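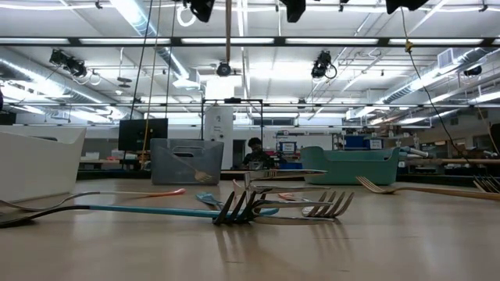 Section 4: Setting up the utensil table

Tralov Student Robotics Club — Sorting Project Handbook
By Elias Geagea, 14/07/2026

Read this section before your first bench session. It covers laying out the forks and bins for the sorting task. Calibration is in Section 5 and scoring is in Section 6.

4.1 Before you start

1. Sign the bench book and write down your team name.
2. Check that the stop button is released and the status light is green.
3. Wipe the tabletop with a dry cloth. Spray cleaner leaves streaks that the depth software reads as edges.
4. Turn on all the overhead lights. Runs done under half lighting don't count.

Caution: Keep your hands off the table while the motors are on. Press stop first, even to straighten one fork.

4.2 Laying out the utensils

5. Collect the mixed set from the Kakance drawer. It has metal forks, coloured-handle forks and forks with wooden handles.
6. Drop the set loosely near the middle of the table. Don't line anything up. Handles should cross, and at least one fork should rest on top of another.
7. Leave the tines pointing in different directions.
8. Place the bins behind the pile. White goes on the left, grey in the middle and teal on the right.

Note: A handle may hang over the side of the table, but the tines must stay on the wood.

Note: Polished metal throws back the ceiling lights. If the software loses a silver fork, turn the fork a little and rescan before you change any settings.

4.3 Loading the layout

9. Open Prondetti on the bench computer and choose layout 14.
10. Press Scan and wait up to 60 seconds.
11. Save the result under your team name. If error 176 comes up, repeat from step 6.

Caution: Don't move a bin after the scan. The drop points are fixed at that stage — a shifted bin means forks on the floor.

Comments

oshima_team: Step 11, does the save overwrite last week's file?

E. Geagea: Yes. Rename the old one first if you want to keep it.

wren: We got error 176 four times until we spread the pile out a bit more. Might be worth adding.

benchtwo: The drawer label still has the old name from December.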